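Sirness season 3: recast or write the character out?
TV & Streaming > Drama > Sirness

saltbushtelly
Original poster

Posting this in its own thread because the episode discussion has been swamped by it.

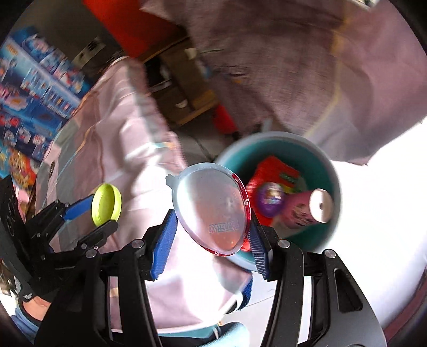
The network put out a short statement this afternoon confirming that the actor playing the harbour master won't be back for season 3 of Sirness. No reason given beyond "scheduling". Filming starts in March, so they have to decide fairly quickly whether the part goes to someone else or the character leaves town between seasons.

The statement says a decision on the role "will be made by the production". Rerneo, who make the show, haven't added anything to that.

My view is they should recast. The whole back half of season 2 was built on the harbour master knowing what happened to the ferry money. If he's gone, that story has nowhere to go. What does everyone else reckon?

----

pelican_crossing

Write him out. I can't think of a drama where a recast of a main part has worked for me. You spend six episodes looking at the new bloke and thinking about the old one.

The ferry money could be picked up by the sister. She was in the room when he burned the ledger.

----

dubbo_dave76

She wasn't in the room. She came in after and smelled the smoke. There's a whole conversation about it in the following episode, where she asks him what he's been burning and he says old nets.

----

pelican_crossing

Fair enough, I'd forgotten the nets. She still knows he was burning something.

----

lemonmyrtle

Soaps have recast for decades and people get used to it in a fortnight. The difference with Sirness is that there's only eight episodes a year, so you don't get the time.

I'm for recasting, but only if they hire somebody who looks nothing like him and plays it his own way. The ones that fall over are where they find a near double and ask for an impression.

----

quietcarriage

Has anyone considered that the scheduling explanation might be true? He was announced for the Flornuritz film last winter, and that was meant to shoot overseas. If the film slipped by a few months it would run straight into the March dates.

----

saltbushtelly
Original poster

Possible. The Flornuritz people haven't announced dates, as far as I know. But contracts for a returning lead normally give the series first call on him, so the film would have had to work around Sirness. That's why I don't think it's the full story.

----

quietcarriage

Only if he had an option for a third season. A lot of the Sirness cast were signed for two. It came up at the time because the second season was ordered late.

----

wharf_rat_40

I worked in payroll for a different production company for a few years, nothing to do with Rerneo. Two-season deals were common on shows of that size. When season 3 comes up, everybody renegotiates, and one or two usually don't sign. It gets called scheduling because that's the polite word both sides can agree on. I wouldn't read a scandal into it.

----

dubbo_dave76

There's a gossip account saying he walked off set during the finale after a fight over the script.

----

wharf_rat_40

That account also said the show was cancelled, twice. He's in the last shot of the finale and he did the press for it.

----

Moderator note
Please don't post links or screenshots from gossip accounts in this thread. Discussing the network's statement and the show itself is fine. Two posts removed.

----

lemonmyrtle

Back on the question. The thing that would bother me about writing him out is how. Sirness has already used a drowning (season 1) and a disappearance (season 2). If the harbour master also goes missing off the breakwater it will start to look silly. A job transfer would be dull, but at least it's something that happens to harbour masters.

----

pelican_crossing

Prison. He confesses to the ferry money off screen, pleads guilty, and we pick up with the sister visiting. You hear one side of a phone call. It's cheap and it keeps the story going.

----

saltbushtelly
Original poster

That would throw away the confession, which is the one scene the last two seasons have been heading towards. I'd be pretty annoyed to get it second-hand.

----

pelican_crossing

You'd be getting it from an actor you'd never seen before in your version. I don't see how that's an improvement. The scene only matters because of who's playing it.

----

saltbushtelly
Original poster

I don't agree. It matters because of what he did to his sister. The part was well written before he was cast. Everyone I know who read the novel was looking forward to that chapter.

----

inlet_reader

On the novel, since it's been raised. The harbour master leaves with 76 pages to go in a book of 430, and the rest is told from the sister's point of view. So there is a version of this where the actor leaving changes very little. The confession is a letter. She reads it at the kitchen table and doesn't tell anyone what's in it until the inquest.

The show has moved things around a lot, but the letter could still be used.

----

lemonmyrtle

I didn't know that. A letter would do it. They could even use his voice if he's willing to do half a day of recording.

----

dubbo_dave76

Spoiler tags please. Some of us haven't read it.

----

inlet_reader

Sorry. I've asked for the post to be edited. The book has been out for 10 years, though, and the thread is about how his story ends.

----

Moderator note
Novel discussion is allowed in this thread. The title will be updated with a book spoiler warning.

----

boatshed_bec

Long-time lurker. I was an extra in season 2, in the market scenes and the funeral, so take this for what it's worth. He was always on time and pleasant to the extras, and I didn't see any rows. I was only there for four days and we were kept in a tent for most of it, so there's plenty I wouldn't have seen.

What people did talk about was the move. Season 3 was supposed to shoot at the Economou studio for interiors instead of the old cannery, and that's a long drive from where most of the cast had been staying. Some of them have kids in school. I could see that being enough for a person to say two seasons will do.

----

quietcarriage

Is the studio move confirmed? If the cannery's gone they'll have to rebuild the harbour office set anyway, which makes it easier to drop the character altogether. The office was only ever used for his scenes.

----

boatshed_bec

Not confirmed that I've seen. It's what the crew were saying at lunch.

----

wharf_rat_40

Sets do come into it. So does money. A lead who's been on the show from the start costs more in season 3 than a new hire would, and if the budget's flat the difference gets spent on something else. That's an argument for either option, I suppose. A recast is cheaper than him, and no harbour master is cheaper again.

----

tidechart

Recast. I watch with my mum, who is almost 76 and has followed it from the first episode, and when I told her he was leaving she said "which one is he". She knows him as the one with the keys. Give the keys to another actor and she won't turn a hair.

----

pelican_crossing

I think your mum may not be the viewer they're worried about losing.

----

tidechart

She's exactly the viewer they're worried about. She watches it when it goes to air, with the ads.

----

saltbushtelly
Original poster

Good point about the broadcast audience. I'd been thinking of people who'd rewatched it.

For the record I've come around part of the way. If they use the letter, and the sister carries the season, I could live with him being written out. If the plan is to have him vanish between seasons with one line of dialogue, I'd still rather see a recast.

----

pelican_crossing

I'm where I started. Don't recast. Happy with the letter or with prison.

----

dubbo_dave76

Does anyone know whether the sister has signed?

----

quietcarriage

She's listed in the network's statement among the returning cast, second paragraph. The ferry captain and the priest are in there too. The young constable isn't mentioned either way.

----

lemonmyrtle

If they lose the constable as well I'll be starting my own thread.

----

inlet_reader

The constable isn't in the book at all, so no help from me on that one. My guess is the list only covers the people who were asked to supply a quote. The priest's quote reads as though it was written for him.

----

saltbushtelly
Original poster

I'll update the first post if Rerneo say anything about the part. The next likely date is the network's autumn launch, and they usually put out a cast photo then.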